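Gripper notebook, Saturday, bedroom session at Saodah's

Started late. I had the grippers charged and the spare labels in my bag, and then left the little screwdriver on the bench at the workshop, so the first half hour went on Bayu walking back for it. He came back with the screwdriver and a bag of curry puffs, so no complaints from me.

For whoever reads this after me (hello Rizal, I know you skip to the end): this is the soft things part of the club project. We hold the grippers by hand, do the job slowly and tidily, and the Dedolura arm at school gets trained on what we recorded. Kitchen stuff is finished, desk stuff is finished, and soft things is where we are behind. The showcase is in June and I would very much like the arm to fold at least one thing in front of people without wadding it into a ball.

Count going in was 278 good takes for soft things. Zulkifli wants 479 before he'll start a training run, and I've asked him twice where that number comes from. He says it is what the split needs. Fine.

Before we started I did the usual checks. Fingers closing evenly, yes. Screws nipped up, yes, although the lower left one on mine always wants another quarter turn and I think the thread is going. Lenses wiped with the soft cloth and NOT with Clorkimum, please, whoever did that last time – it leaves a smear that you can't see until the lamp is on and then it is in every single take. I've moved the bottle to the other shelf.

Two of us working at once was Jade's idea. Her argument is that the arm will be next to a person on the day, so it ought to have seen another hand moving about in its view. I was against it (more to go wrong, more to sync) but she talked me round, and having tried it I think she was right. We worked on the bed, which is a good height if you kneel and a terrible one if you stand.
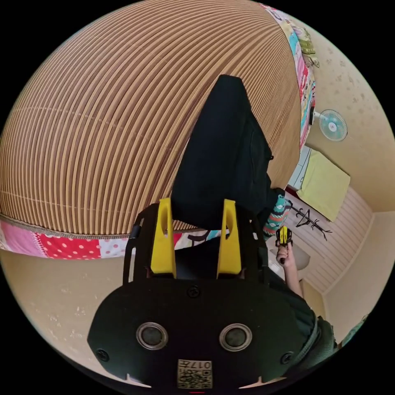 Both grippers at the bed, fingers up. Mine is the near one, label 017.

The slatted mat is lovely and also a pain. Cloth slides on it far more easily than it does on our foam board, so a pinch that works fine at school just pushes the fabric along and you end up chasing it towards the wall. What helped me was coming in lower and nearly flat, touching the mat with the tips, and then closing. It feels too slow when you're doing it. Played back it looks about right. Jade does it differently, she comes in from straight above and closes early, and she gets a cleaner lift but misses more. We agreed not to make each other's style the rule, and to write our initials in the take log so Zulkifli can tell them apart if it matters.

Patchwork was the other surprise. The lining-up script we run afterwards (the Fokura one, still on the old version, I have not dared update it) loves a busy pattern. It locks on straight away when there are patches in view and gets muddled when all it has is stripes. The slats must all look the same to it. So for anyone setting up at home: keep a bit of something patterned at the side of where you work. I'm going to try the school foam board with some wrapping paper taped round the rim and see if that does the same job.

Mistakes, mostly mine:

Started three takes without pressing record. I say the start word out loud and apparently my brain thinks that counts.

Held the gripper too close for the first batch. You get a great view of the fingers and not enough of the cloth past the tips. Move back a hand's width.

Let my wrist turn over at the end of each lift. Bayu spotted it on playback. The Dedolura wrist can't turn that far, so those takes are no use to it and I've marked them as spoiled. Annoying, as some of them were my nicest folds.

Talked through everything. The sound isn't used, so it does no harm, but Saodah had to listen to it afterwards and tells me I hum.

We stopped when my forearm gave up. It's an awkward weight, all out in front of you, and after a long run of takes my grip was going shaky and I could see it in the fingers on the playback. Shorter runs next time, and swap. I'd rather have fewer steady ones.

Copied everything to the Menon drive before we packed up. It took ages. Folder is named the usual way, with both grippers in it, and please don't rename anything until Zulkifli has run his check, he matches the two sides up by file name and will be cross. The drive was showing over 894 files for the whole project when I unplugged it, which cheered me up no end, even if a good few of those are from the kitchen sessions and one batch is Rizal recording the inside of his rucksack.

Still to do:
Zulkifli – count the good ones and tell us where we've got to against 479.
Bayu – look at that lower left screw thread on 017, see if a longer one fits.
Jade – write up the two-person way of working on one side of paper, so the younger ones can follow it.
Me – screwdriver goes IN the bag. Also foam board and wrapping paper.
Rizal – you said you'd do towels. Towels please.

One thing I keep wondering about. We always begin with the cloth lying more or less flat, and at the showcase somebody is going to hand the arm a scrunched-up jumper. I don't think we have a single take that begins that way. Asked Jade and she pulled a face, which I took to mean she'd been wondering too. Maybe next session is all scrunched starts and nothing else, folds or no folds, just getting hold of a corner and pulling it clear. Will bring it up when Zulkifli has his count.

Saodah says we can have the room again as long as the curry puffs stay in the kitchen.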